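Second day at Rivholm, and my feet have finally quit on me, so I'm writing this from the bed with the window open. The hotel is on the far side of the parking lot from the gates and you can hear the log ride from up here until closing.

I got to the gates a bit after eight. Hotel guests are let in early, but only as far as the fountain, so there was a rope and a crowd behind it and everybody had the same idea, to go left toward the new coaster. I went right. The old train was boarding with hardly anyone on it and I did the full loop, past the lake and the back of the theater, where they were hosing down the parade floats. I like seeing that part of a park. One of the floats had its whole side off and a man asleep in a chair next to it.

The coaster is called the Jutlow. It opened in May and the posted wait was 100 minutes by the time I came around to it, so I put it off and did the indoor rides first. The haunted mill has been redone since I was last here. They kept the water wheel and the smell, and the drop in the dark is the same, but the talking owl is gone and there is a screen where he used to be. I missed the owl. The line moved quickly and I rode it twice.
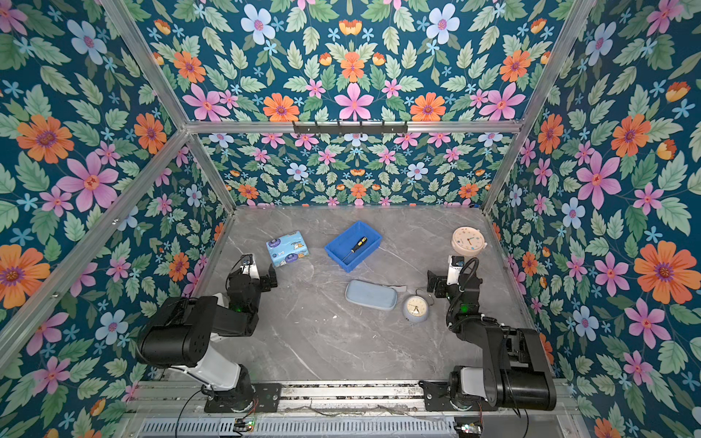
Flowered walls, marble-patterned floor.

Lunch was at the Benavides counter near the bridge, pork sandwich and a lemonade. It came to more than I would pay at home, but the portion was big and the bread was good. I sat on the wall by the water to eat it. There were ducks. A boy at the next table was crying because he was an inch too short for something, and his grandmother was telling him he would be tall enough by next summer, which did not help at all.

After that I gave in and joined the line for the Jutlow. The sign had gone down to 38 minutes and it was truer than those signs usually are. Most of the line is under a roof now, with fans. They load two trains at a time and the crew was quick about it. The ride itself is smooth and a good deal faster than it looks from the path. There is a turn over the picnic lawn where you are nearly on your side for longer than I liked. The last part runs low through the trees and that was my favorite. I would ride it again, but not after a sandwich.

It rained from about 3 until almost four. I stood under the carousel roof with what felt like half the park, and when it let up the lines were short everywhere. I did the swings, the small wooden coaster, and the boats, one after another. The wooden coaster is rough in the back row. I have a bruise on my hip from the lap bar.
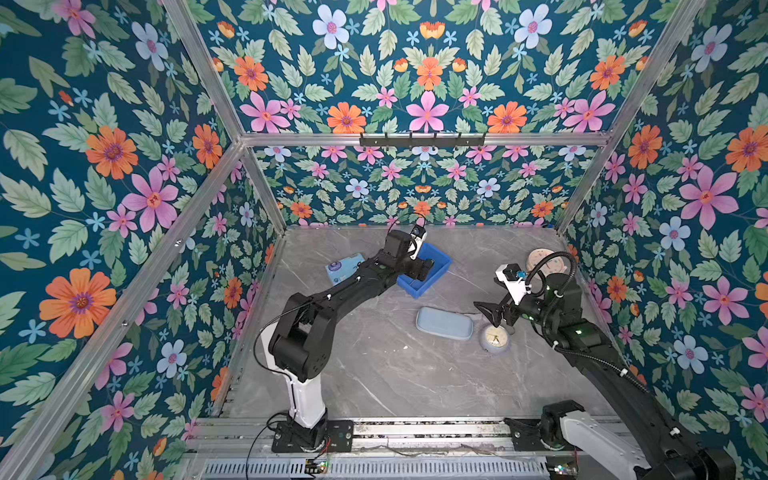

The evening show was the thing I had been looking forward to, and I have mixed feelings. It's called Flovoson and it is on the lake, with fountains and lights and music, and a story about a lamplighter that I lost track of early. According to the program there are 200 lanterns on the water by the end. That part was lovely. Everyone went quiet when they drifted out from behind the island. The first half was mostly a recorded voice explaining things, and the speakers on our side of the lake had a buzz in them. I think they could cut ten minutes and not lose anything. Still, I stayed until the last lantern went out and was glad I did.

Getting out took a while. The path by the shops narrows and the strollers all bunch up there. I bought a magnet and a bag of the burnt sugar peanuts, and ate most of the peanuts before I reached the hotel.

Tomorrow is a half day - checkout is at eleven and they will hold my bag at the desk. I want to do the train again, and the mill, and see whether the sky ride is open. It was closed both days with a chain across the stairs. If the line is short I may try the Jutlow from the front seat. I also need to find out what time the afternoon bus leaves, as the sheet in the room and the board in the lobby say different things.

Socks are drying over the tub. Lights out.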